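About Boychuk

Boychuk services and repairs hand-held grippers for groups that record cloth handling. The workshop is in Bunar and has 12 benches. We began with battery faults and now take in the whole tool, from finger joints to housings.

Most of our present methods come from one failure. In June, 7 grippers from the Clenora series lost finger position during garment folding. The fingers closed, the log said they were open, and the indicator stayed green.
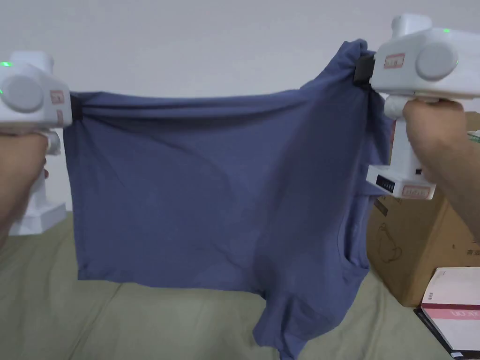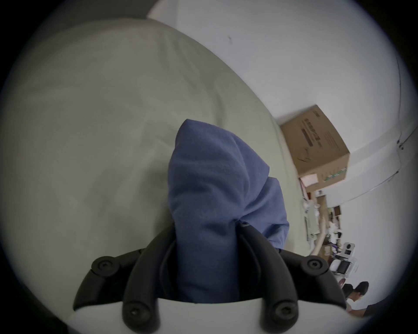
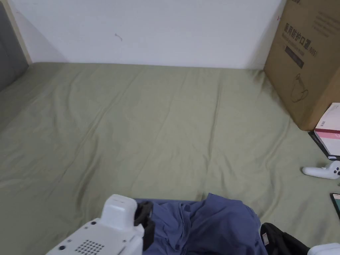
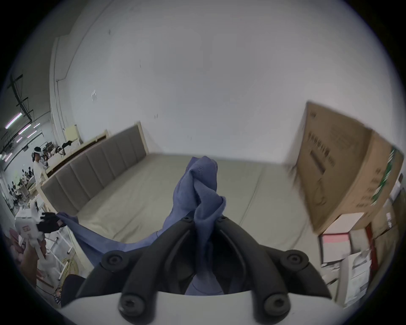

Hand-held grippers and blue or blue-gray cloth, Bunar.

The fault was traced to a screw at the finger joint that backed out under side load. Cloth pulled between two grippers puts a steady twist on that joint, and our bench test at the time had no twist in it. The test passed every unit that later failed.

We withdrew the series for 21 days. Each joint screw was replaced and marked, and the firmware now stops recording when motor and finger readings disagree. The current test, Platia, runs 700 pull cycles on cloth before a unit is released - a unit that drifts once goes back to the bench.

Fault reports are open to all customers. Send the serial number and the last log file with any return, and leave the battery out of the case.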